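Skip to content
Home | Notebook | Hardware | Log in

We use cookies to keep you signed in to the shared notebook. Accept | Manage

9/12/19 — Hand-held grippers, pads and pivots

Good morning's work, and I want to get it down before I forget which screw was which. Both grippers in the jewelry-sorting setup had been feeling a little lazy at the fingertips, and Uyên Âu had already complained (very politely, as always) that small beads were skating out from between the pads just when she thought she had them. So I gave the pair a proper going-over, which I'd been promising since February.

Pads first. I peeled the old ones off, cleaned up the glue with the Skostidex wipes and put new blue ones on both fingers, pressing each for some 200 seconds while I drank my coffee. The trick, if you're doing this after me, is to line them up at the tips and let any error end up at the base. I did the left one twice. Please don't use the thick pads from the Bedau drawer, they look the same in the packet but the jaws won't close all the way and you'll spend an hour blaming the linkage, as I did last time!

Then the pivots. Number 2 had one on the outer right that was a hair too tight, so the finger dragged on opening. I backed it off an eighth of a turn, worked the jaws open and shut for a while, and it feels lovely now, very even on both sides. Number 1 only wanted a wipe and one drop of the Plunov oil. One drop, friends. It creeps toward the pads if you're generous.

Cables: I rerouted the thin one on the module so it makes a loose arch over the top and comes down the side. It had been pulled snug and I didn't like the strain on the connector. Ye-seo Yeo thinks a clip would be better still and she may be right — I've asked Dambrauskienė for the small ones, order 455, so let's see when they turn up.

The trying-out was on the usual striped sheet with the box alongside, ring light on. Beads and a watch strap are a fair test, one slippery and one stiff. 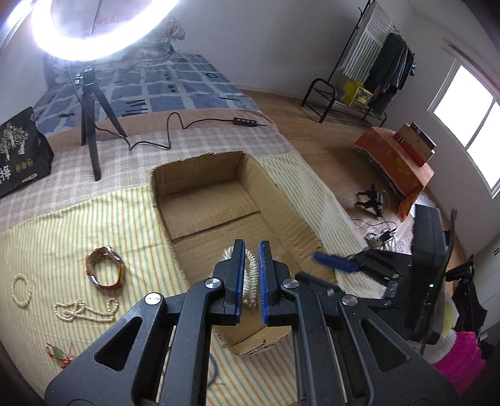
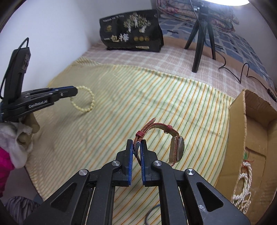

Pad and grip check, striped sheet: pearl beads by the fingers (first), watch strap in the jaws (second).

Still to do: look at the pads again after 3 sessions and write down any lifting at the corners, and find the little hex key, which I had in my hand at lunch.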